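Step Test Evenings at Pludham: Your Questions

We get a lot of emails before each round of testing, so Ainhoa and I have put the usual ones in one place. If yours isn't covered, write to us – we love talking about this stuff!

What is a step test?

You step up and down on a low bench in time with a metronome, and the metronome gets faster every few minutes. You wear a chest strap so we can see your heart rate at the end of each stage. From those readings we draw a line and work out an estimate of how fit your heart and lungs are.

Do I have to go flat out?

No. We stop you at 80 per cent of your predicted maximum heart rate, or sooner if you've had enough. Most people finish feeling warm and a bit puffed, and a few ask to go again (we make them wait until the next round).

How is that different from the treadmill test?

The treadmill test at Restcombe is a maximal one, with a mask, and it measures the oxygen you use directly. It's brilliant, and if you race seriously you should try it once. Ours is an estimate and can be out by a fair margin for any one person. Where it shines is in comparing you with yourself. If your heart rate at the third stage was 154 in April and it's lower when you come back in the autumn, something good has probably happened, and you'll have the chart to stick on the fridge.

What should I do beforehand?

Eat a light meal two or three hours before. Skip coffee, tea and energy drinks from midday, and leave the hard intervals for another day. Coffee is the one people forget. It can shift your readings and then we're comparing two different things.

What do I wear?

Trainers with a flat, firm sole and whatever you'd run in. The chest strap goes against the skin, so a loose top makes life easier.

I take tablets for blood pressure. Can I come?

Please ask your GP first, and tell us which ones. Beta blockers hold the heart rate down, so the sums we use won't work for you. You can still do the test using the effort scale, where you give each stage a score from 6 to 20. It's a lovely simple tool and it works better than you'd expect.

How tall is the bench?

We have two heights, and Primo picks one from your leg length. We write it on your sheet and use the same one every time. Please don't ask to swap for the taller one halfway through your first year!

Why is my watch's fitness score different?

Your watch works from your pace and heart rate over ordinary runs, with its own formula, and wrist readings can wander when your arms are cold or swinging about. Ours comes from fixed stages and a chest strap. Follow either one over time, but don't mix the two on one graph.

Who sees my results?

You, Ainhoa Cuesta and me. Each runner gets a number, and the club chart shows numbers only. If you'd like your coach to have a copy, tick the box on the sheet.

How often should I come back?

Every three or four months is plenty. Fitness takes weeks to move, and testing more often mostly shows you how well you slept.

Can I bring a friend who doesn't run?

Yes, please do. Walkers, cyclists and complete beginners are all welcome, and beginners often see the biggest changes, so they're great fun to test.

Primo Donati
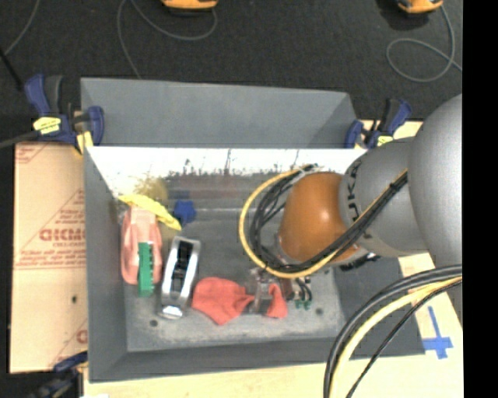
One more that came in as I was finishing: yes, you can do the test with a cold that's nearly gone, but your heart rate may well run high, so I'd wait a week and come to the next evening instead. We'll keep your place.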